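Looking After a Wooden Worktable

A worktable takes more abuse than any other piece of furniture in the house, and most of the damage comes from small things left too long. The tips below are for a plain wooden top with a thin finish, in a garage, basement or back room.

Daily cleaning

Brush the top down at the end of the day with a soft bench brush. Don't use your sleeve or a shop rag that has been on the floor, as grit in the cloth makes more scratches than the work does. If there is glue on the surface, let it set until it is rubbery and lift it with a plastic scraper. Dried glue can be softened with a cloth dipped in warm water and left on for 5 minutes.

Water and buckets

Water gets into a top through scratches and at the ends of the boards. Wipe up spills right away and dry the spot with a second cloth. A bucket that has been sitting on a wet floor will leave a ring, so dry the bottom first or put it on an old tray. White rings are in the finish and usually come out with a little paste wax and a soft cloth. Black rings have gone into the wood and need sanding.
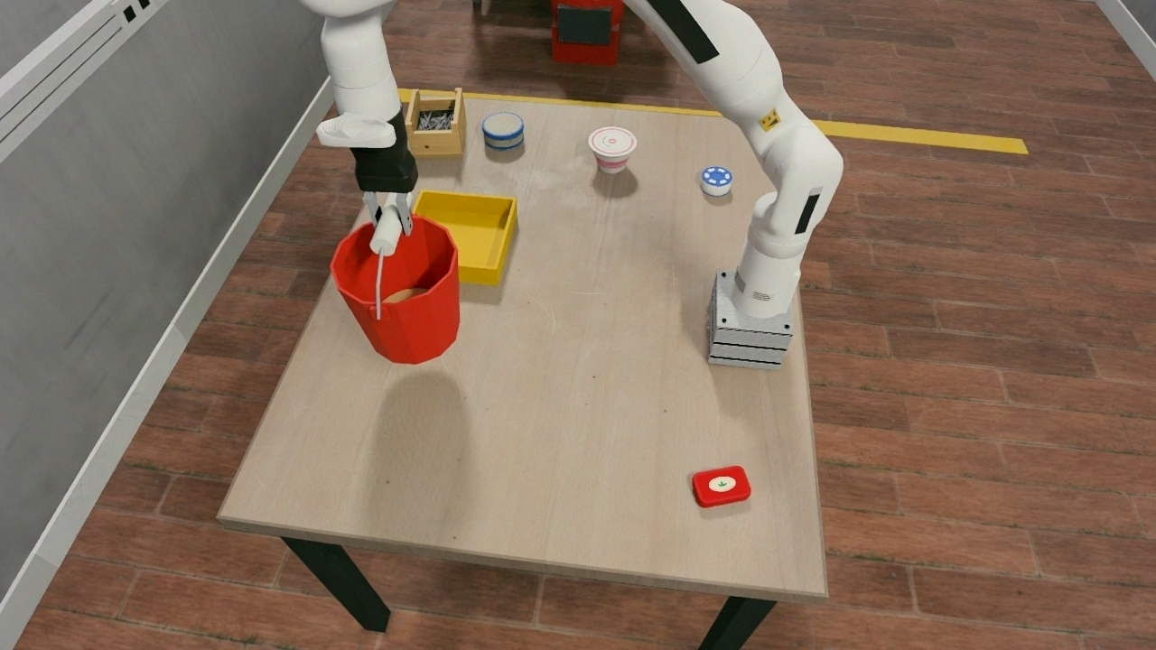 Fine grain, small specks and a few curved scratches in a pale top.

Light scratches

Look at the top with a lamp held low to one side. If you can see a scratch but can't catch it with a fingernail, it is probably only in the finish. Rub it with 600 grit paper and a few drops of mineral oil, always along the grain, then wipe it clean. Stop as soon as the mark fades. On an oiled top, put on a thin coat of the same oil and leave it overnight.

Lay oily rags out flat outdoors to dry, away from anything that can burn. A balled-up rag can heat up and catch fire by itself.

Deeper scratches and dents

For a dent, lay a damp cotton cloth over it and touch it with the tip of a hot iron for a few seconds. The steam swells the crushed fibers. Two or three tries are normal. This won't help a gouge where wood is missing — fill that with putty a shade lighter than the top, because putty darkens under oil.

Save 3000 grit for varnish that you want to bring back to a shine. It is too fine to do anything useful on bare wood.

Legs and joints

Push the table from one end. If it rocks, check the floor before you blame the table. A thin shim under one leg is fine on concrete. If the legs are bolted on, tighten the bolts a little at a time, going back and forth between corners. Splayed legs loosen faster than straight ones on a table that gets dragged, so get a second person and lift it.

Yearly refinishing

July is a good month for this if your shop is dry. Clear everything off, wash the top with a little dish soap in water, and let it dry with the door open. Sand lightly, vacuum, and oil. Henok Berhe wrote in to say he does the underside too, and that his top hasn't cupped in 11 years. One coat underneath is plenty.

Keep the leftover oil in a small jar, filled close to the lid, or it will skin over before you need it again.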